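# Chapter 10: Caring for Cloth

Most of us own far more fabric than we ever stop to think about. There are the clothes, of course, but also the sheets, the curtains, the dishcloths, the bath towels and that one blanket everybody fights over in December! A cloth that is looked after well can stay in use for 20 years, and in this chapter we'll take our time over how that is done.

We begin with fiber, and then move on to the way yarn is looped or woven. Terry cloth is a good place to start – its surface is covered in tiny loops of yarn, and those loops give water a great deal of room to settle. 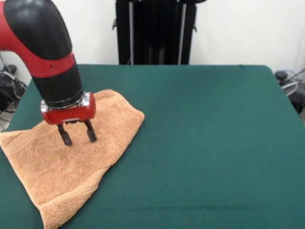 Loops like these do need a bit of kindness. Too much fabric softener leaves a coating on them, and a coated loop drinks up less water than a clean one. If your towels have gone stiff, try washing them with half your usual detergent and giving them a good hard shake before you hang them up.

You will need 3 small squares of cloth for the first activity – one cotton, one linen and one wool. Old scraps are perfectly fine. Keep your notes somewhere safe, as we'll come back to them when we get to stains, and the table on page 242 will help you with any care symbols you don't recognize.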